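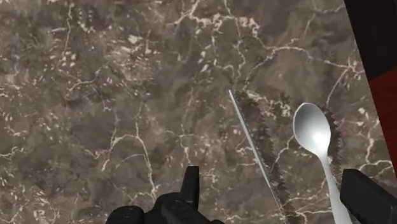 Fig. 1. Brown-grey marble countertop, seen from above, with a metal spoon.

Unit 11. Calcareous stone in kitchens
Notes by Kamrul Selvanayagam

Read with the Jillemum handout on limestone. Granite and quartzite are covered in the next unit.

1. Composition

Marble is limestone or dolomite recrystallized by heat and pressure. The main mineral is calcite, with dolomite in some varieties. Clay, iron oxides and organic carbon in the original sediment give the grays, browns and reds. Pure calcite is white.

Veins form in two ways. Some are impurity layers that were folded during metamorphism. Others are fractures later filled with calcite. The second kind can be a plane of weakness, and a slab with many of them may be delivered with mesh and resin on the back face.

Note on trade names: suppliers sell any stone that takes a polish as "marble," including dense limestone and serpentine. Ask for the petrographic name.

2. Hardness and etching

Calcite is 3 on the Mohs scale. A steel blade is harder and will scratch it. So will quartz grit carried in on the base of a pot.

Acids attack calcite directly. Lemon juice and vinegar leave a dull mark, called an etch, where the polish has dissolved. An etch is a loss of surface and a stain is a gain of material in the pores. The treatments differ, and students mix these up every year.
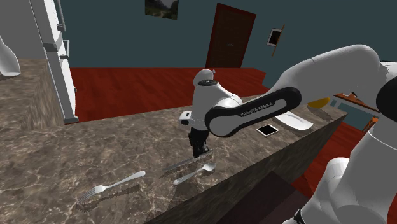
Fig. 2. Brown mottled surface with thin, irregular pale veins. The pattern continues on the front face.

3. Finishes

Polished: high reflection, etches show clearly.
Honed: matte, etches show less, oil marks show more.
Leathered: textured with brushes, harder to wipe clean.

For the workshop samples we hone at 200 grit and take the polished set to 2,000 grit, wet throughout. Rinse between grits. One coarse grain left on the pad will spoil the piece.

4. Sealers

An impregnating sealer slows absorption into the pores. It has no useful effect on etching. Test with a drop of water on the unsealed sample and on the sealed one, and record the time until each darkens. The Wijaya samples were cut in December and are dry enough to use. Leave the Catex offcuts alone, as their resin content is unknown.
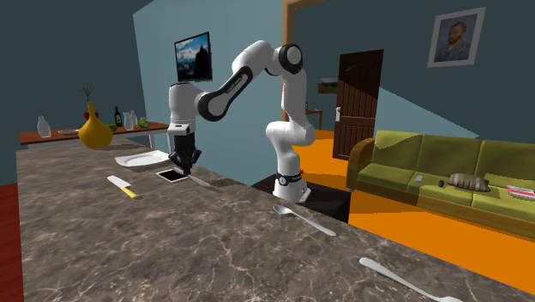
Department of Building Materials, Hudness Technical College

5. Assignment

Each pair receives one honed and one polished tile. Apply lemon juice to one half of each, leave for 40 minutes, rinse and dry. Compare the halves under a low-angle lamp. Report the mineral name, the finish, the change in gloss and any scratch found before the test.

Due Thu 4 June, on paper, in the tray outside the stone lab. Label tiles on the back in pencil.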